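How Does a Robot Learn to Tidy a Table?

You learn to tie your shoes by watching and trying. A robot called Lema learns in a similar way. Lema lives in a computer at the Akulik workshop in Coltitz. It is a drawn robot in a drawn kitchen, a bit like in a video game.

First, a person moves the arm of Lema with a controller and does the job slowly. The computer writes down every small movement. One such try is called an example.

One example is not enough. If the kettle always stands in the same place, Lema learns only this place. So we move the things a little and do the job again. For one job we collect up to 100 examples. It needs much patience!

Then the learning program studies all examples and looks for what is the same in them. After this, Lema may try alone.
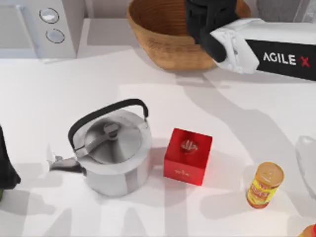
The gripper over the basket. On the table are a kettle, a red box and a small jar.

Sometimes a try goes wrong. We mark it, so that the program does not learn the mistake.

Try it at home: put 2 cups on a table and explain to a friend, only with words, how to move them. Which words did you forget?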